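Iltilport water main bursts again, 700 homes hit

November 2, 2018

Taps ran dry across the lower half of Iltilport early this morning after the main under Bortolotti Road gave way for the second time since May. 700 homes without water at the worst point. Most back on by lunchtime, the water company says, though pressure still low on the hill.

The break was reported shortly before six. Water up through the tarmac outside the bakery, down past the bus shelter and into the car park behind the library. Two cellars flooded, both on the corner with Trinditz Lane. No one hurt.

Bortolotti Road is shut between the library and the roundabout and will stay shut over the weekend at least. Buses going round by the harbour. The 31 is not stopping at the market at all, so anyone wanting it should walk up to the church. Expect queues.

Both schools opened late. The primary sent the youngest classes home at midday as the toilets on that side of the building were still not working. The secondary stayed open with bottled water handed out at break. Parents were told by text, though several say the message reached them after they had already done the school run.

Bottled water is at the leisure centre until eight tonight. Bring a bag. Anyone who cant get there, or who has a baby or someone ill at home, can ring the company and ask for a delivery. The number is on the back of the bill.

If it comes out brown, run the cold kitchen tap until it clears. Should take a few minutes. Don't put a white wash on before then. The company says discoloured water is not harmful but advises not drinking it until it runs clean.

So why again? The pipe is old cast iron and was patched in May, when a shorter stretch went on the same side of the road. Residents were told then that the whole length was down for replacement, all the way out to Emomside. That work has not begun. The company said today it was "in the programme" and that it would give a date before Christmas. Same answer as in the spring, more or less.

The petition asking for the work to be brought forward stood at 2,885 names this afternoon, up sharply since breakfast. It goes to the council later this month. Shops on the road want compensation too. The bakery threw out its first batch, the hairdresser cancelled every booking until tomorrow, and the café did not open.
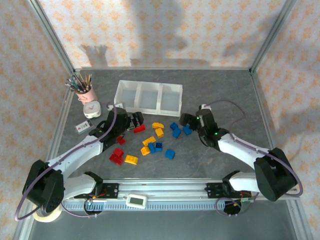 Households with water damage should take pictures before clearing up and ring their insurer today if they can. Get the walls in as well as the floor, insurers ask for both. Patterned paper can make a tide mark hard to find afterwards, even a pale one with small orange motifs like the paper here, so put a pencil line at the highest point the water reached and note the time next to it. Keep receipts for anything hired or bought, heaters and dehumidifers included. Don't plug anything in that has been standing in water. Leave carpets outside if they have to come up, the council will collect them free from Bortolotti Road and Trinditz Lane only, no need to book.

A drop-in for flooded households and traders opens at the library tomorrow, ten until 2. Use the side door, the front is inside the closure. Claim forms will be there, or can be posted out on request.

Crews will work through the night on the repair. Some noise likely, and the water may go off again for short spells after midnight while valves are tested. Fill a kettle before bed. More when we have it.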